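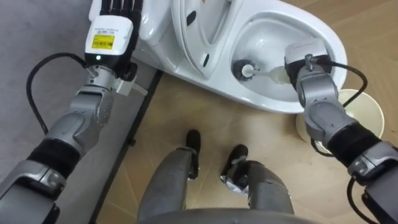
Small Cities Pay First When Steel Is Cheap

When the price of steel started to fall, the first people in Brimen who noticed it were not the economists. They were the drivers who wait at the gate of the rolling mill every morning. "There were fewer trucks, and they left half full," says Bronisława Grabowska, who has studied the economy of mill cities for most of her career. "The official numbers came much later, and they said what the drivers already knew."

I met her on Mon 23 May in her office in Brimen, on the second floor over a bank branch. She had just sent her new report on the region to the printer and was still correcting one table by hand. The report compares Brimen with its larger neighbor, Prongate, and the result is not pleasant for the smaller city. Brimen is expected to shrink for a second year, while Prongate, which has a port and a lot of offices, should grow a little.

"People here ask me why Prongate is doing well with the same bad news," she says. "But for Prongate it is good news. Their factories buy steel. They make shelves, pumps, parts for elevators. When our product is cheap, their costs go down."

The mill, owned by the Pawlak group, cut 373 jobs in the winter. Grabowska thinks that this number is correct but too small to describe what happened. She counts also the workshops which repaired the machines, the canteen supplier, and the two hotels where the visiting technicians used to stay. One of these hotels is now closed from Monday to Thursday.

I asked whether the city could have prepared itself better. She was silent for a moment, and then she took out an old budget from the shelf. In the good years, she explained, taxes from the mill paid for a swimming pool, a new bus station and lower fees for parents. "I don't criticize this. I used the swimming pool also. But the reserve fund did not grow in the same time, and this I wrote already then."

Kacper Mazurek sees it from another side. He manages the Brimen warehouse of Zutine, a wholesaler of building and bathroom supplies, and he joined us after lunch with a folder of orders under his arm. His sales to builders of new houses have fallen by 10 percent compared with last May. Renovation is holding better. "A family which is afraid for the job does not build a house," he says. "But if something in the house breaks, they must still repair it."

His customers have become more careful, and Mazurek can see this in almost every order. They ask for the price of delivery before they ask for the price of the product, and they come back after a week to ask again.

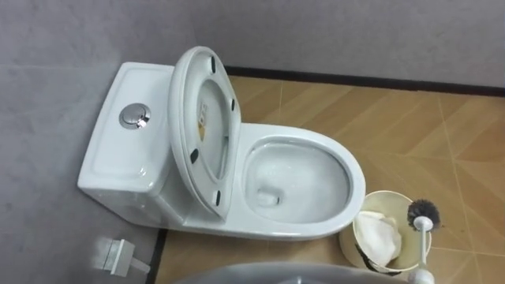
Bathrooms are the part of the business that worries him least. Even so, the choice is narrower than it was, and he has stopped keeping colored ceramics and the more unusual shapes in stock. What people want is plain: a white one-piece toilet with a round chrome button on the lid of the tank, something which goes with gray walls and a tan floor and will not look old when they sell the apartment. "For the same reason they paint everything gray," he says. "They are thinking of the buyer. Maybe they will move to Prongate, maybe not, but they want to be ready."

Grabowska found this interesting and wrote it down. Moving away is the thing she fears the most, she told us, more than the weak results of the mill. If the price of steel comes back in two years, the orders will come back as well, but a welder who has found work and a school for his children in Prongate will probably stay there.

She does not expect a quick change. In her forecast unemployment in Brimen rises to 8 percent before the end of the year, and wages stay where they are. The city has asked for money to improve the railway line to the port, and she supports this, although she warns that the trains will also make it easier to live in Brimen and spend the salary in Prongate.

Mazurek is a little more optimistic - or he says that he has to be, with a warehouse to fill. He has not dismissed anyone until now. In the summer he will decide whether to extend the lease on the second hall, and before that he wants to read the report, including the table she was still correcting when I left.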